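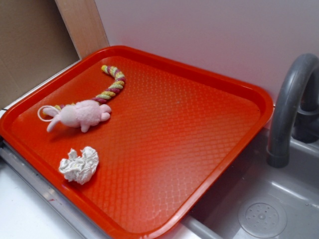

Play corner, Sunday

The toy kitchen stuff all goes into boxes for Stematport in July. Virgilio and Deisy are helping – the list is mine, so blame me for teh spelling.

Red-orange tray on the toy kitchen counter. Pink plush with the twisted rope, yellow and white and pinkish. Thin white cord loop on the end. Goes in the soft toys box – tray goes seperately, flat, at the bottom.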